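Friday, November 23, 2018

Craft table again till late. Supposed to be tags for the October swap but that's long gone so now they're Christmas tags, same card stock, new ribbon. Got 12 done. Wanted 15. Three left for tomorrow and the glue is nearly out.

The Vuker die keeps leaving a nick on the left side of the star. Tried the shim, tried two passes, tried swearing. Will write to Mireille, she had the same set and got hers to cut clean somehow. Wax paper maybe?

Embossing went better. Relto powder in the dull gold - lovely on the navy, not so lovely on the kraft, goes kind of mustard. Note to self, dont use it on kraft again. Heat tool smells.

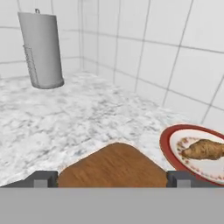
Marble counter, white tile, paper towels at the back.

Now thinking of a marbled background for the New Year cards. Gray and white, soft veins, shaving foam method. One sheet came out OK last week, the other was mud. Less ink, wait longer before scraping. And cut the panels AFTER it dries flat, not before.

Gaëtan Lefèvre wants 3,000 buttons off my hands, all the Millet jar ones, for his school thing. Said yes. Then said no to the little pearl ones, sorry, keeping those.

Order from Ullska still not here - need the snowflake stamp and the small blocks. If it isnt in by Monday I'll cut my own out of foam and nevermind.

Wash the brayer. Find the good tweezers. Bed.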